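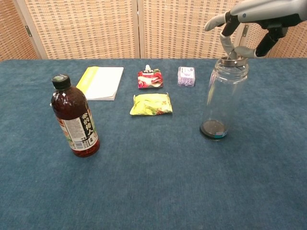
자전거 도난 신고, 미리 준비해 두고 제대로 접수하는 법
2022-01-19 작성

지난 9월에 출퇴근용 Movska 자전거를 도둑맞았다가 되찾았습니다! 경찰서에서 서류를 쓰면서 배운 게 정말 많아서, 순서대로 적어 봅니다. 자전거 타는 분이라면 오늘 저녁에 1단계만이라도 꼭 해 보세요.

1단계. 차대번호 적어 두기
자전거를 뒤집으면 페달 축 아래쪽에 번호가 새겨져 있는 경우가 많습니다. 제 것은 16자리였는데 흙이 끼어 있어서 칫솔로 문지르고 나서야 읽혔어요. 0과 O, 1과 I가 헷갈리니 손으로 옮겨 적고 사진도 같이 남겨 둡니다. 안장 밑이나 앞쪽 헤드튜브에 번호가 있는 모델도 있으니 안 보이면 거기도 살펴보세요.

2단계. 내 자전거라는 증거 모으기
구입 영수증, 카드 결제 내역, 정비 기록이면 충분합니다. 중고로 샀다면 판매자와 나눈 대화도 캡처해 두세요. 저는 Florin Cozma 씨에게 중고로 샀는데, 그때 주고받은 메시지가 그대로 증빙이 됐습니다. 긁힌 자국, 스티커, 바꿔 단 부품도 한 장씩 찍어 두면 좋아요. (저는 왼쪽 페달만 다른 제품이었는데 담당 수사관이 제일 반가워한 정보가 이거였어요!)

3단계. 없어진 걸 알았다면 현장부터 기록
잘린 자물쇠가 남아 있으면 맨손으로 만지지 말고 먼저 사진을 찍습니다. 마지막으로 본 시각과 발견한 시각도 바로 메모하세요. 주변에 CCTV가 있는지 둘러보고 위치를 적습니다. 영상 보관 기간은 건물마다 다르고, 30일이 지나면 지워지는 곳도 있으니 관리사무소에 보존을 부탁해 두세요.
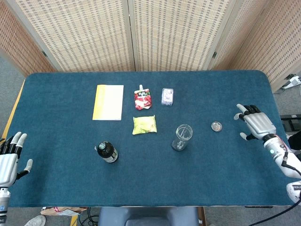

영상을 직접 보여 달라고 하면 거절당할 수 있는데, 그럴 때는 실랑이하지 말고 관리 담당자 연락처만 받아 두면 됩니다. 나중에 수사관이 요청할 때 그 연락처가 아주 요긴합니다.

4단계. 신고 접수
가까운 지구대나 경찰서에 신분증과 1, 2단계 자료를 들고 갑니다. 진술할 때는 본 것과 짐작한 것을 나눠서 말하세요. 접수가 끝나면 접수번호와 담당자 이름을 꼭 받아 옵니다. 보험 청구할 때도 이 번호부터 물어봅니다.

5단계. 중고 장터 살펴보기
모델명으로 알림을 걸어 두세요. 제 자전거는 세 주 만에 올라왔습니다! 비슷한 매물이 보이면 화면을 저장해서 담당 수사관에게 보내고, 판매자를 혼자 만나러 가는 일은 절대 하지 마세요.

되찾은 뒤에는 차대번호를 한 번 더 대조하고 인수 서류에 서명하면 됩니다. 막히는 단계가 있으면 댓글 남겨 주세요. 같이 찾아봐요!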